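Looking After a Timber Benchtop (and the Things That Live on It)

When we moved into the house at Drornbridge, the kitchen came with a timber benchtop that hadn't been oiled in a very long while, and I'll admit I was a bit frightened of it. My mum had laminex all her life and wiped it down with whatever was under the sink. Timber asks for a little more than that, but only a little, and once you get into the swing of it the whole business is rather soothing, especially with the radio on and a cuppa nearby.

Everyday wiping

Warm water, a small squirt of dish soap and a well-wrung cloth will do you for most days. Wipe along the grain, then go over it again with a dry tea towel. Please don't let water sit around the sink or under the dish rack! Vinegar sprays are lovely on glass, but I keep them off the timber, as they dull the oil over time.

Crumbs and the toaster

Crumbs are sneaky little things. Unplug the toaster, let it cool right down, then slide out the crumb tray and empty it over the bin (I do ours on bin night so I remember). Lift the toaster when you shift it, too. Dragging it back and forth grinds the grit into the finish, and you'll only notice the scratches when the afternoon sun comes in low.
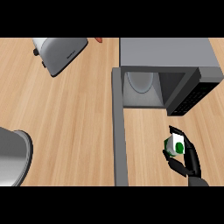 Stains and rings

For a pale ring left by a mug, try a dab of the same oil you use on the bench, rubbed in with a soft cloth and left for 20 minutes. Tea and beetroot are more stubborn. Sprinkle on some bicarb, add a few drops of water to make a paste, and rub gently with the grain before rinsing it off. If that doesn't shift it, a light sand with a fine paper will, but you'll need to re-oil the patch afterwards.

Oiling

I oil ours every November, before the visitors start arriving, and again in autumn if it's looking thirsty. Put on 2 thin coats and leave it overnight between them. Lay the oily rags out flat outside to dry before you throw them away, never scrunched up in a bucket, because they can heat up and catch fire all by themselves.

Happy wiping, and do write in if you've a trick for candle wax!

Kevser

Last updated: February 16, 2021

Contact Kevser Aksoy | © Skevis Home Notes | Back to top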